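Lernham Work Table, Light Finish: Review
By Marisol Palacios
Mar 10, 2019

I bought the Lernham to replace a folding table that had started to sag in the middle. It came in a single flat box, heavy enough that I needed my neighbor Refugio to help get it up the stairs. The top was wrapped in foam and had no dents. One of the leg brackets had a bent tab, which I straightened with pliers.

Assembly took me 28 minutes with my own screwdriver. The hex key in the box works but the handle is short and it hurts your palm after a few bolts. The instructions are drawings only. Step 2 shows the crossbar upside down, so look at the holes before you tighten anything.

The top is the reason to buy this table. The finish is pale and smooth and the grain is fine enough that you can write on a single sheet of paper without the pen skipping. The corners are rounded. My last desk had square ones and I walked into them all the time.

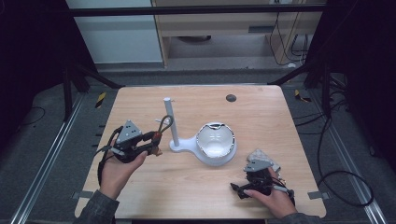
The light wooden top in use.

I have used it for sewing, taxes, repotting two ferns and a lot of ordinary typing. Coffee wipes off if you get to it the same day. I left a wet glass on it overnight and got a faint ring that is still there. A friend told me to try a little furniture wax, but I haven't gotten around to it.

It does wobble. On carpet you won't notice. On my kitchen floor it rocked front to back when I ran the sewing machine at full speed, and turning the foot levelers only fixed part of it. What helped was going back after 10 days and tightening every bolt again. They had all worked a bit loose.

I also looked at the Villalobos, which has a drawer and a darker top. The drawer stuck on the store model and the legs sit far enough in that I bumped them with my knees. If you need storage it might still suit you better.

Lernham sells a clamp-on shelf for the back edge. I skipped it. The lip on the underside is narrow and I don't trust a clamp there.

Four stars. I took one off for the wobble and the bent bracket.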